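Skinar Foundation Opens Applications for Community Giving Fund

The Skinar Foundation has opened applications for its annual Community Giving Fund, which will provide grants of up to $1,000 to neighbourhood groups offering meals, transport and school supplies to local families.

The fund supported 123 projects last year, among them the Mindon Breakfast Club and the Jedetti winter coat drive. Applications close at 5 p.m. on the last business day of September, and successful groups will be notified in writing.

"Small grants allow local organizations to respond quickly to the needs they see," said Heather Halliday, the foundation's executive director. "We encourage first-time applicants to come forward."
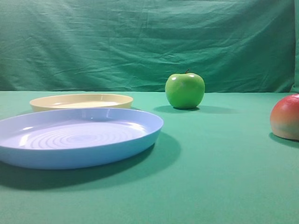 A light blue plastic plate on a green cloth.

Groups must have operated for at least 10 months and may submit one application each. A further 20 grants — funded by Krasniqi Hardware — are reserved for programs led by young people. Questions may be directed to Mared Harries, grants officer, at the foundation's office.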